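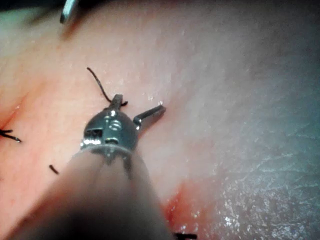 Tail length is the part of an interrupted closure I get asked for most, so a thread on it. Cut the suture to 135 mm before starting the first stitch. Longer than that and the excess lies across the tissue and gets caught in the next throw. Black thread shows the problem early. With one end up near the jaws, the strand runs off to the left in an open arc, and that arc is the shape you want before forming a loop. A strand with a sharp kink in it will not lie in a loop of any predictable size.

Pull through until the short tail is 24 mm. Stop there. Most practice knots fail at this step: the tail is left long, the second end won't clear the loop, and the loop tightens round the thread in the wrong place.

Bite distance next. Same distance from the edge on both sides, same depth on both sides. If one side is deeper, that edge sits lower after tying and no amount of tension corrects it. Take the stitch out and put it in again.

First throw: two wraps. Second throw: one wrap, opposite direction. Third throw: one wrap, reversed again. Lay each one flat before adding the next. If the ends leave the knot at right angles to the incision, the throw is square. If they leave parallel to it, you have probably made a sliding knot.

Tension: edges touch and no more. Blanching or puckering at the edge means too tight. People overtighten the first throw because they expect it to slip, and with two wraps it mostly holds while the second goes on.
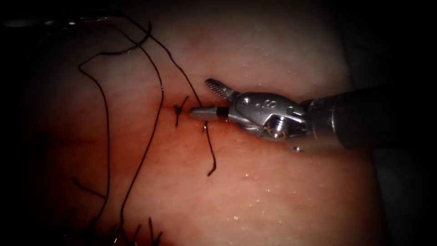 Lucinda Blackwood asks whether there's any reason to trim the ends that short, given that her group was taught to leave enough to get hold of at removal.

Depends on the exercise, Lucinda. On practice tissue I trim short and check the knot by eye. One short end up, one short end down, in a small cross, and I can see what I tied. For removal practice leave 10 mm. Don't mix the two lengths in one row or you can't compare knots.

Second point on the same closure. Judge the line before you judge the knots. A closed incision with an ugly knot beside it is a better result than a handsome knot over a gap. I mark the line first and the knots second, on separate rows of the sheet.

Also: park the knot to one side of the line and keep them all on the same side. A knot sitting on the incision hides the piece you need to inspect.

Session format, for those who wanted it. 60 minutes, one incision, interrupted stitches only. Ten minutes on bites without tying anything. The remainder on full stitches. I log every knot as square, sliding or unsure. The log has 626 entries since January and "unsure" is still the second largest column, which says something about my lighting.

Surface moisture matters more than I used to allow for. On a wet surface small drops catch the light and are easily mistaken for a needle exit point. Blot, then look again. Don't wipe along the line, it drags the edges apart.
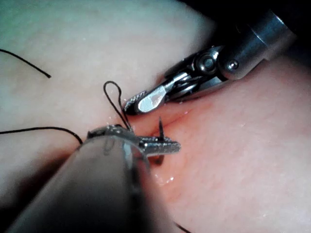 Reginald Pennington disagrees about working order and says he has always begun in the middle of the incision and halved each gap, on the grounds that starting at one end leaves a fold of spare tissue at the other.

Fair. Halving is the better method for a long incision or for edges of unequal length. On a short straight one I go end to end because spacing is easier to keep constant. Whichever you pick, look down into the groove before the next bite. If the two folds have rolled inwards, lift the edge and take the bite a little further back.

Mei Thibodeaux: does the spacing rule change with thicker tissue?

Yes. Spacing and bite distance both go up with thickness. My default is spacing equal to the full width of the stitch across the line. Write down what you used.

Running stitches get a separate thread. The tail lengths above do not apply to them.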